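Kerkau Revises Load and Finish Specifications for Two-Tier Produce Displays

Monday, September 17, 2018

Kerkau, a supplier of store fixtures to independent grocers, has issued a revised specification for its two-tier wooden produce displays. The revision changes the permitted load on the upper tier, replaces the surface finish used on all food-facing boards, and sets a minimum air gap behind the lower tier. It applies to units shipped from December onward. Units already in stores are not subject to recall, but the company is offering a retrofit kit for the upper tier.

The previous specification, in force for six years, rated both tiers for the same distributed load. Kerkau now treats them separately. The upper tier is derated when it is stocked above the rim, a common practice with apples, citrus and other round fruit. Heaped stock moves the center of mass upward and forward, and the load on the front fasteners rises faster than the total weight does. Under the new document, the rated figure assumes stock level with the rim, and a reduction factor is applied for each additional layer.

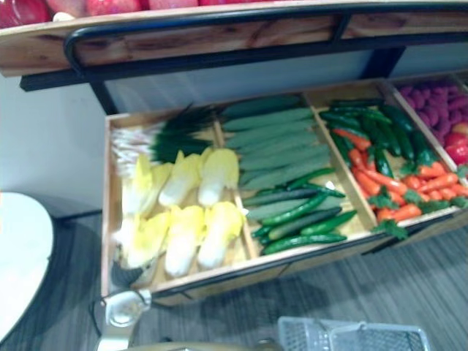

Testing was carried out at Hanton, a contract laboratory that handles furniture and fixture work. Hanton loaded 147 tier assemblies over the course of the program, using sandbags for the static tests and fresh fruit for the handling tests. The handling tests simulated a day of restocking and customer contact, with repeated side loads at the front rim. Eleven assemblies showed measurable fastener withdrawal at the front corners. None collapsed. In every case of withdrawal, the screws had been driven into end grain without a backing block.

The retrofit kit adds the backing block. It consists of two corner blocks, eight screws and a drilling template, and can be fitted with the tier emptied but left in position. Kerkau puts the installation time at under half an hour per unit. The kit carries the part number 703 and is supplied free of charge to registered owners until the end of the year.

The second change concerns finish. Until now the boards were coated with a solvent-based varnish, which held up well to abrasion but softened under the repeated misting used for leaf vegetables. Softened varnish picks up soil, and soil trapped in the film cannot be removed by ordinary wiping. The replacement is a two-part waterborne coating from Bralel, applied in three passes with sanding between the first and second. According to the specification, coated samples went through 3248 wet and dry cycles before the first visible whitening at the edges. Samples with the old varnish were tested on the same rig and whitened considerably earlier.

Stores that mist their produce are advised to check the front rim first. Water collects there, and the rim also receives most of the contact from carts, baskets and sleeves. If the coating can be marked with a fingernail after a night of drying, it should be renewed. The Bralel coating may be applied over sound varnish after light sanding. It may not be applied over wax or oil, and several owners are known to have oiled their units to darken the wood. Those boards need to be stripped first.

The air gap requirement is the shortest section of the document and is likely to have the most effect on floor layouts. Units with a solid backboard must now stand at least two inches clear of the wall. Earlier instructions allowed them to be pushed flush. Moisture behind a flush unit evaporates slowly, and mold was recorded on the rear face of the lower tray in the handling tests when no gap was left. Spacers are included with new units. For existing ones, any rigid plastic spacer of the correct depth is acceptable.

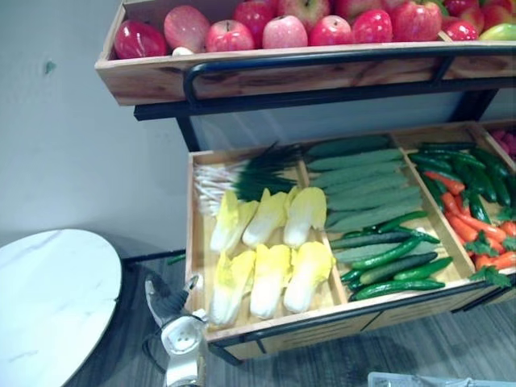 Huet, which distributes the displays in the northern region, said it would stop selling the older version once current stock is cleared and would include the retrofit kit with each remaining unit. The distributor also plans to change its standard floor plan drawings to show the wall gap. Retailers with aisles already at minimum width may need to shift the opposite fixture to keep the required clearance for wheelchairs, and Huet recommends measuring before ordering.

Cleaning instructions have been updated to match the new finish. A neutral detergent in warm water is specified, followed by a clean damp cloth. Chlorine products are permitted only at the dilution printed on the data sheet and must be rinsed off within five minutes. Abrasive pads void the finish warranty, which runs for three years. The structural warranty is unchanged at five years, provided the load table is followed.

The load table itself is now supplied as an adhesive label for the rear of the upper tier. Kerkau had previously printed it only in the assembly booklet. Replacement labels and the full specification can be requested from the company or through Huet. Pricing for the revised units has not been announced.

We use cookies to improve your experience on this site. By continuing to browse, you agree to our use of cookies. Accept | Manage settings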